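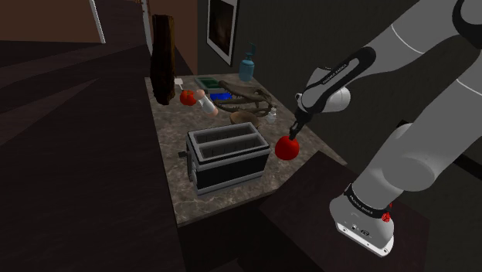

Simard says its robot arm learned kitchen work from 23 people. How much it learned is harder to say

WOMILSTEAD, 2024-01-20 - Simard, the robotics software company based here, has released a set of 1,076 recorded demonstrations in which people steer a robot arm through small kitchen jobs in simulation. The company says an arm trained on them can finish a task it has been shown 70 percent of the time.

That figure comes from Simard's own testing, in Simard's own virtual kitchen. No physical arm was involved at any stage, a point that appears in the paperwork and is missing from the announcement.

The recordings were made by remote control. An operator sits at a screen with a handheld controller, and the simulated arm follows the hand: lower, close the fingers on an apple, lift, carry, let go. Each run is saved as a string of arm positions and gripper commands along with the camera views. Software called Restov is then trained to produce similar motions when it is given similar views.

"We wanted people who had never touched a robot," said Guangming Lei, who leads the demonstration project. "If it takes an engineer to show the arm how to pick something up, you haven't saved anybody any work."

It is a fair goal. Whether the release meets it is unclear. Operators were given an afternoon of practice before any of their runs were kept, and runs that ended with a dropped or knocked-over object were thrown out. Simard did not say how many were discarded. Lei said the number was "normal for this kind of work" and that the team may publish it later.

Rosaire Paquette, who spent years setting up packing lines and now advises food plants on whether to buy automation, read the release and was not moved.

"Seventy percent means I am standing next to the machine all day," Paquette said. "And that's with an apple that never bruises and a counter that never gets wet. Show me the same thing with the lights changed and the fruit in a bag."

Paquette also questioned the way success was scored. A run counts if the object ends up within the target area, with no penalty for how long it took or what the arm brushed against on the way. Three attempts are allowed before a run is marked as a failure, according to a footnote in the technical notes.

Lei did not dispute the footnote. He said retries are common in the field and that people fumble things too. Asked for the first-attempt score, he said he did not have it at hand. The company had not supplied it by the time this item was posted.

The demonstrations cover different views of the same kitchen, and Simard says object positions are shuffled between runs. The room itself stays put, leaving open how the software would do in a kitchen it has not been shown.
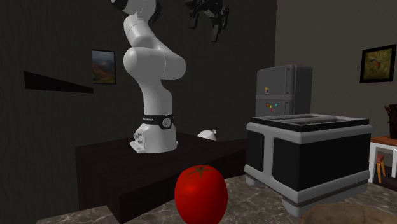

What comes next

Simard plans to try Restov on a real arm in August at Jostov, a meal kit packer that has agreed to lend it one station. Jostov confirmed the trial and said it has made no commitment to buy.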